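Fenell 알루미늄 천장·벽체 패널 자주 묻는 질문
최종 수정 2021-06-06

적용 범위: Prakdale(천장용 클립인 패널), Ondham(벽체용 행거 패널). 외장용 Meireles 시리즈는 고정 방식과 도장 사양이 다르므로 별도 시방서를 따릅니다.

패널의 모재는 무엇입니까?
두 제품 모두 알루미늄 합금 3003을 사용합니다. 3003은 망간을 주 첨가 원소로 하는 3000계 합금으로, 순알루미늄보다 강도가 높고 굽힘 가공성이 좋습니다. 열처리로 강도를 높이는 합금이 아니며, 강도는 냉간 가공 정도로 조정합니다. 조질 기호는 납품 성적서에 표기됩니다.

5000계 합금으로 주문할 수 있습니까?
Ondham은 가능합니다. Prakdale은 테두리 클립부의 굽힘 반경이 작아 3003만 공급합니다. 합금을 변경하면 도장 전처리 조건도 바뀌므로 시험편 승인 후 생산에 들어갑니다.

표준 색상은 몇 가지입니까?
분체도장 기준 156색입니다. 색상표는 인쇄물과 화면 모두 참고용이며, 최종 확인은 실물 도장 시편으로 합니다. 표준 외 색상은 조색이 필요하고 최소 발주량이 적용됩니다.

같은 색상 번호인데 패널마다 색이 달라 보입니다.
다음 순서로 확인하십시오. 먼저 포장 라벨의 생산 로트가 같은지 봅니다. 로트가 다르면 허용 색차 이내라도 나란히 설치했을 때 차이가 보일 수 있습니다. 로트가 같다면 뒷면 화살표 방향을 확인합니다. 메탈릭 도장은 입자 배열에 방향성이 있어 패널을 돌려 끼우면 명도가 다르게 보입니다. 두 항목에 이상이 없으면 보호 필름의 제거 시점을 기록해 당사에 문의하십시오. 증축 구간은 기존 로트 번호를 알려 주셔도 동일 색상을 보증하지 않습니다.

보호 필름은 언제 제거합니까?
설치 직후 제거합니다. 직사광선에 노출된 상태로 오래 두면 점착제가 도막에 남습니다. 잔류물은 이소프로필알코올을 적신 부드러운 천으로 닦고, 아세톤과 시너는 사용하지 않습니다.

열팽창은 어떻게 고려합니까?
알루미늄의 선팽창계수는 강재의 약 두 배입니다. 길이 3000 mm 패널은 온도가 20 ℃ 변할 때 약 1.4 mm 신축합니다. 줄눈 폭은 설치 시 온도와 사용 중 예상 최고·최저 온도의 차이로 계산합니다. Ondham은 상부 행거 한 점만 고정점으로 하고 나머지는 장공으로 처리합니다. 모든 점을 고정하면 하절기에 면 중앙부가 배부를 수 있습니다.

길이 3003 mm로 주문서를 냈는데 반려되었습니다.
길이란에 합금 번호가 기입된 경우로 보고 자동 반려됩니다. 표준 최대 길이는 3000 mm입니다. 이를 넘는 치수는 접수되지 않으므로 분할 위치를 도면에 표시해 다시 제출하십시오.

강재 하지에 직접 고정해도 됩니까?
건조한 실내에서는 도장 또는 아연도금된 강재에 직접 고정할 수 있습니다. 결로가 예상되거나 습도가 높은 공간에서는 이종 금속 접촉 부식이 발생할 수 있으므로 절연 와셔나 절연 테이프를 넣습니다. 구리 배관이나 구리 부재와는 접촉시키지 않습니다. 나사는 스테인리스강을 권장합니다.

콘크리트나 모르타르에 닿아도 괜찮습니까?
굳지 않은 시멘트계 재료는 알칼리성이 강해 알루미늄을 침식합니다. 습식 공정을 모두 끝낸 뒤 패널을 반입하십시오. 튄 모르타르는 굳기 전에 물로 씻어 냅니다. 굳은 뒤 긁어내면 도막이 손상됩니다.

현장에서 절단할 수 있습니까?
벽체 접합부의 단부 패널에 한해 가능합니다. 비철금속용 초경 톱날을 사용하고 절단 방향은 도장면에 맞춥니다. 연삭 디스크는 절단면에 열을 가해 도막을 변색시키므로 쓰지 않습니다. 절단면은 줄로 버를 제거하고 벽 몰딩 안쪽으로 숨깁니다. 절단된 Prakdale 패널은 클립 두 변이 남아 있어야 합니다.

Prakdale에 조명이나 디퓨저를 매달 수 있습니까?
패널 자체에는 하중을 걸 수 없습니다. 기구는 슬래브에서 별도 행거로 지지하고 패널에는 개구부만 둡니다. 개구부는 공장 가공이 원칙이며, 발주 도면에 중심선 치수를 기입해야 합니다.

타공 패널의 흡음 성능은 어느 정도입니까?
흡음률은 타공률만으로 정해지지 않습니다. 배면 부직포의 유무, 흡음재의 두께와 밀도, 배후 공기층 깊이에 따라 달라집니다. 시험 성적서의 값은 해당 시험 조건에만 유효합니다. 설계 조건이 성적서와 다르면 공기층 깊이를 적어 기술 자료를 요청하십시오.

청소 방법을 알려 주십시오.
중성세제를 희독 비율대로 물에 풀어 부드러운 천으로 닦고 맑은 물로 한 번 더 닦습니다. 연마제가 든 세정제와 금속 수세미는 광택을 손상시킵니다. 타공 패널은 배면 부직포가 젖지 않도록 진공청소기와 브러시 노즐을 사용합니다.

작은 흠집은 보수할 수 있습니까?
모재가 드러나지 않은 긁힘은 보수용 도료로 처리할 수 있습니다. 붓 끝으로 흠집 안쪽에만 바릅니다. 스프레이 보수는 주변과 광택 차이가 커서 권장하지 않습니다. 찌그러진 패널은 펴지 말고 교체하십시오.

보증 기간은 얼마입니까?
실내 설치 기준으로 도막 박리와 균열에 대해 20년입니다. 수영장, 세척 공정실 등 염소나 산·알칼리 증기가 있는 공간은 제외됩니다. 보증서에는 로트 번호가 필요하므로 포장 라벨을 한 장 이상 보관하십시오.

단종 예정 품목이 있습니까?
Prakdale 구형 클립 레일은 9월 출하분까지 공급합니다. 신형 레일과 구형 레일은 돌출 높이가 달라 한 구획 안에서 섞어 쓸 수 없습니다.

폐기할 때 분리해야 하는 부품은 무엇입니까?
도장된 패널은 그대로 알루미늄 스크랩으로 배출할 수 있습니다. 배면 부직포와 흡음재, 강재 행거는 미리 떼어 냅니다.

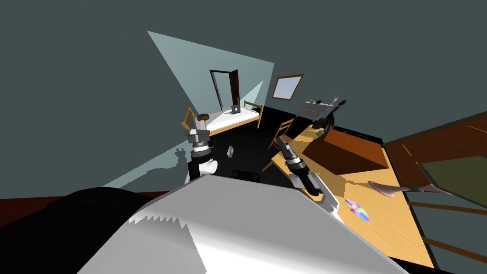
절연 와셔와 고무 패킹도 함께 제거하며, 스테인리스 나사는 강재와 따로 모읍니다. 분리한 흡음재의 처리 구분은 재질에 따라 다르므로 해당 제품의 자재 명세를 확인하십시오.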